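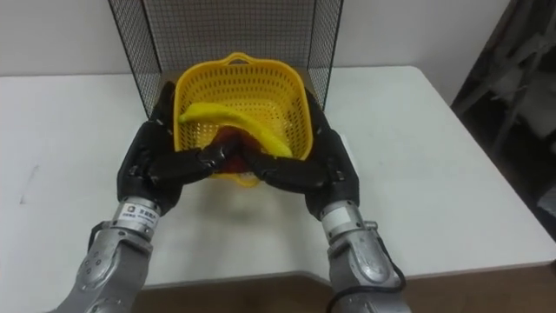 Recording two-handed demonstrations for the basket tasks

Last revised 2023-08-03

These instructions cover the collection of teleoperated episodes for the Claldale bimanual set, from bench setup to upload. They assume the operator has finished arm calibration and has been signed off on the emergency stop. Recording is done with the Flunano recorder; the older Cemport scripts still read the same files but no longer write them.

1. Scope

The basket tasks are those in which both hands act on one container at the same time. A perforated basket is harder than a closed box of the same size. Fingertips catch in the holes, the rim flexes, and the two hands are close enough to each other that finger contact between them has to be expected. The policy needs to see these conditions in the data, along with how a competent operator gets out of them.

Three task codes are in use:

BK-1: lift the basket clear of the table, hold, set down.
BK-2: tilt the basket toward the robot, hold, return to level.
BK-3: shift the basket along the table without lifting it.

Do not combine codes in one episode. If you lift the basket partway through a BK-3, stop the recording and mark it as aborted.

2. Bench setup

Place the table square to the robot base. The front edge should sit inside the reach of both arms with the elbows still bent. If either arm has to straighten to reach the back of the basket, move the table closer and repeat the table height check.

Stand the wire mesh enclosure on the table with the open side facing the robot. It acts as a backstop and gives the head camera a consistent background close behind the work. The side panels should be angled, as in the picture, so that neither forearm has to pass over the mesh during a normal approach. Lay the cardboard at the base of the mesh before placing the basket.

Put the basket at the centre of the open side with the handle loop at the far end. The handle stays at the far end for all three codes. Episodes with the handle toward the robot belong to a separate set and have their own start poses.

Check the cable on each forearm. It should have enough slack for a full wrist rotation and must not hang in front of the fingers. Route it along the outside of the arm.

3. Loading the basket

Contents are drawn from the session sheet, which the recorder generates at login. Use soft items only for BK-2. The toy banana with a small red item is a standard pairing: one long object that bridges the basket diagonally, and one that sits low and is easily hidden by the fingers. Drop the items in by hand and leave them where they land. Operators tend to tidy the contents into the middle, and the resulting data has far too little variety in the starting state.

A yellow object in a yellow basket is intentional. In the first collection every item contrasted strongly with the container, and the segmentation stage learned to depend on it.

4. Recording an episode

4.1 Bring both hands to the start pose. The recorder shows a green bar when all joints are within tolerance. Do not begin on amber.

4.2 Press the left pedal once to start. Wait for the tone before moving. Frames logged before the tone are discarded, and any motion in them leaves a jump at the start of the trajectory.

4.3 Approach with both hands together. A staggered approach is acceptable if the gap is short, but the second hand must be in motion before the first makes contact.

4.4 Make contact at the lower front corners, with the palms against the sides and the fingers curling across the front face. The fingers of the two hands may meet or overlap near the middle of the front rim. Overlap is permitted so long as no finger is hooked behind a finger of the opposite hand. If one is, open both hands fully, withdraw and regrip. Keep recording while you do this.

4.5 Close until the basket is supported, then stop closing. The grip command should level off before any lift or tilt begins. On thin plastic the commonest fault is over-closing, which bows the front face inward and pushes the contents toward the rear.

4.6 Perform the task motion at a steady rate. For BK-2, stop the tilt when the opening faces up and slightly toward the head camera. Hold for the full count shown on the recorder. The top rim may come near the lower part of the mesh at the end of the tilt. Light contact is acceptable; displacement of the mesh is an abort.

4.7 Return, release, retract to the start pose and press the left pedal again to stop.

5. Labelling

Label each episode before starting the next one. The fields are task code, outcome, regrip (yes or no), finger overlap (yes or no) and contents. Outcome takes one of four values: success, partial, fail, abort.

Fail and abort are not interchangeable. A fail is a complete attempt that did not meet the goal, and it is kept for training the value model. An abort is an episode that broke protocol — it is excluded from everything except the maintenance log.

Mark finger overlap from the head camera view and not from memory. In playback, step to the end of the closing phase and look at the front rim.

6. Review and upload

Each session is filtered by the Rácz script, which rejects episodes with dropped frames, timestamp gaps or a start pose out of tolerance. Rejected episodes go to a holding folder and are not deleted. Of the 2,577 episodes recorded for the basket tasks to date, the script has rejected 283. Another 26 were removed by hand, all with the mesh displaced and the outcome wrongly labelled as success.

BK-2 now stands at 817 accepted episodes and remains the priority. Regrips are under-represented in it. If a regrip occurs naturally, complete the episode and label it; do not stage one. Staged regrips were tried in February and the operators' hand paths were visibly different from the real ones, with a pause before release that the policy then copied.

Upload at the end of the session, over the wired connection. Confirm that the episode count on the server matches the count on the recorder before clearing local storage.

7. Common faults

Amber bar at start pose: usually a thumb joint. Cycle the hand open and closed twice and return to start.

Basket slides away on contact: the approach is too low or the hands are arriving unevenly. Raise the approach height slightly and watch the second hand.

Fingertip caught in a perforation: open slowly with the wrist held still. Pulling back with the finger still in the hole drags the basket and can load the fingertip past its limit.

Contents hidden for the whole episode: acceptable. Label the contents from the session sheet.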